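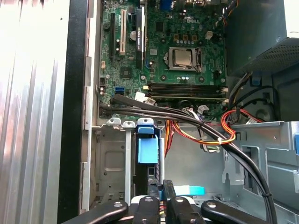
Iresha Gunawardena wants to know if an old office Dell is worth opening up at all, or if you should just wipe the drive and pass the whole thing on. I said I'd answer properly, so this will be a thread.

Short answer: if it boots, runs quiet and the fan isn't full of fluff, leave it alone and pass it on. If it won't boot, or it sounds like a hair dryer, open it. You need a screwdriver and an evening.

This one came from the Neagu office clear-out in March. They had a stack by the back door and told people to take what they wanted. I took three towers. One works fine and is already gone. One I'm keeping for the case. The third is this one.

Complaint on the sticky note was "loud, then off." It would start, the fan would ramp up over a few minutes, and then it would shut itself down. That's heat nine times out of ten.

So the job was: side off, cooler off, clean everything, fresh paste, put it back, see if it stays on.

Before anything else, unplug it and then hold the power button in for a few seconds. I still see people skip this. Then touch bare metal on the case. I don't wear a wrist strap, I just keep touching the case.

Side cover first. It had a shipping sticker across the seam that had gone hard, and I had to warm it with my thumb and peel it in strips. The sticker has the asset number on it, 2744. I wrote that on a piece of tape and stuck it inside my notebook so I know which machine my notes are about.

Dust was bad at the front intake and in the cooler fins. The rest of the inside was not too bad for an office machine that lived under a desk on carpet.

I take the dust out in two goes. Soft paintbrush first, loosening it while I hold the vacuum hose a hand's width away. Then a squeezy air blower for the slots. I don't use canned air much anymore. It's expensive here and the cans go cold and spit if you tip them.

Hold the fan blades still with a finger when you blow air at them. You don't want them spinning up.

Then the cooler. Undo the screws a little at a time, going corner to corner. Don't undo one all the way and then move on. When they're all loose, twist the cooler gently left and right before you lift.

The twist matters on old machines. The paste dries into something like glue. If you yank straight up you can pull the processor out of the socket while the lever is still down, and then you're checking for bent pins with a magnifying glass.

Mine came off after a bit of wiggling and the CPU stayed put under its bracket. I didn't need to open the lever at all, so I didn't. Leave it clamped. You can clean the metal lid fine where it sits.

The old paste was gray and crumbly, with hardly any left in the middle. That would explain the heat.

Cleaning: coffee filter, cut into squares, and rubbing alcohol. Paper towels leave bits. Dab, wait, wipe toward the middle so you aren't pushing crumbs into the little parts around the socket. Then the bottom of the cooler the same way. It took me seven squares to get them to come away clean, which is more than usual.

Reply from Margareta Ilie: she uses the lens wipes that come in sachets. Those work too. I'd only say check they're alcohol and let it dry fully.

While the cooler was off I looked over the capacitors. You're looking for domed tops or brown crust. On boards from a certain age that's the end of the story unless you like soldering. I didn't find any I was worried about.

I also push on every connector. The main power plug, the drive cables, the memory. Things work loose when machines get carried around by people who are moving office. You'd be surprised how many dead computers are a plug that's halfway out.

Cables next. Whoever put this together bundled the black cables and ran them along the bottom of the board and around the side, and the colored power wires are tied with a white tie. I left the tie on. I've cut those before to tidy up and ended up with wires in a fan.

What I do instead is take a photo before I unplug anything. Phone photo, a bit blurry, doesn't matter. It has saved me more than once when I had a little plug in my hand and couldn't remember which row of pins it went on.

If a plug feels stuck there's usually a latch. Press the latch and pull on the plastic. Don't pull on the wires. On the fan connectors I rock them slightly side to side.

Break for dinner. I put a clean tea towel over the open case while I was gone. There's a lot of grit in the air in the shed when the wind comes off the road.

Back at it around 8. Next thing was the plastic, since the front intake was the worst part.

Clips on these are easy to snap if the plastic is cold. Start at one edge, ease each clip out just enough to clear the metal, and work your way along. If one won't go, don't lever it with a screwdriver. Look at it from the inside and see which way it wants to bend.

Iresha asked if you can wash the plastic parts. Yes. Warm water, a drop of dish soap, an old toothbrush for the corners where the clips are. Make sure there's no wire or circuit board still attached to the piece. Then stand it up somewhere to drain and leave it overnight. Don't put it near a heater.
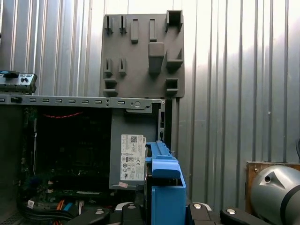

Gray plastic panel stood up against the ribbed wall, clips facing out. Tower open in front of it.

I check the clips one at a time when a panel is off. A broken one can make the whole thing buzz when the fan gets going, and you'll chase that noise for an hour. A bit of felt tape in the right spot fixes it.

Power supply: I don't open them. I vacuum the vents from the outside and that's it. There's stuff inside that can hurt you long after it's unplugged, and a used replacement is cheap. If it smells burnt, swap it.

This one didn't smell of anything. Spun up fine the first time I tested it, so it stays.

New paste. I use the small tube from Asau, the plain white kind. A blob the size of a small pea in the middle, then set the cooler straight down and don't slide it. Screws in corner to corner again, a little at a time, until they stop. They do stop. You don't need to lean on them.

Plug the cooler fan back in before you do anything else. I have forgotten this. The machine will usually tell you with a fan error and a beep, but don't rely on it.

For memory, take each stick out, wipe the gold edge with a dry bit of coffee filter, and put it back in the same slot. Push until the clips at the ends come up on their own. If you have to pull the clips in with your finger, it isn't seated.

The coin battery on the board is worth changing while you're in there. Old one read low on my meter. A new one costs less than a coffee, and it saves the next owner from a computer that forgets the date every time it's unplugged.

First power-on I do with the side still off and the case on the bench, hands away from it. I want to see that the fan turns and listen for anything rubbing.

It came up. Complained about the date, like they do after a battery change. I set the clock and let it sit at the setup screen for half an hour, then booted from a USB stick and gave it some work to do.

Fan stayed low. Before, it was howling within a few minutes. I left it running while I swept up and it didn't shut off.

I'm not calling it fixed yet. I'll run it all of Thursday with something heavy going and see. I had one last year that was fine for an evening and died the next afternoon, and that was a bad stick of memory, nothing to do with heat.

Margareta asked where it's going after. The homework room in Bultport asked for two machines and already has one from me, so this is the other. They don't need anything fast. Browser, documents, a printer that works on some days.

It'll get a small used SSD before it goes. The old hard drive comes out and I wipe it separately. If you're giving away an office computer please wipe the drive, or just keep the drive. I've found payroll files on these.

Cost so far: battery and a bit of paste. The SSD will be the most expensive part. I've got one in a drawer from the Plikeck laptop that had the cracked screen, so I'll test that one first.

A few people asked for the tool list, so:
Phillips screwdriver, medium
Small flat paintbrush, never used for paint
Air blower
Coffee filters
Rubbing alcohol
Thermal paste
Magnetic dish for the screws (a jar lid is fine)
Flashlight

About the screws. Case screws and drive screws look alike and are not always the same thread. I keep them in separate lids. If a screw feels tight after one turn, take it out and try one from the other lid.

Iresha, to go back to your question: if yours is quiet, I'd just change the battery, brush out the front and check the fan turns freely. Take the cooler off only if it's running hot. If you do take it off, you have to put new paste on, so have the tube there before you start.

And send me the model number off the back when you get a chance, some of them have odd-shaped power plugs and it's better to know before you go shopping for parts.

Will add to this after the long test.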